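Shop > Workroom > Tables and Benches
Home Products Care Guides Stockists Contact
Posted in December by the Laltgate workroom

The Trorex Birch-Tone Work Table

We've been selling tables for a good while now, and this is the one folks come back for! It's a plain, pale wooden table with a top 56 inches long, and it suits sewing, sorting seed packets, wrapping parcels – whatever you happen to have on the go that evening. The corners are softly rounded (your hips will thank you), and the legs come off with the little wrench we tuck in the box.

Push 2 of them together and you have a fine big surface for cutting out curtains or quilts. The Mousavi clips, sold separately, hold the pair snug underneath.

Each table carries up to 100 pounds, spread evenly, and ships from our Laltgate store in around 7 days.
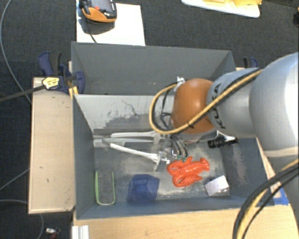 Looking After the Top

Wipe it down with a barely damp cloth and dry it right away. Once or twice a year, rub in a little Imammont wax, let it sit overnight, and buff it in the morning with an old T-shirt. Please use a mat under hot mugs.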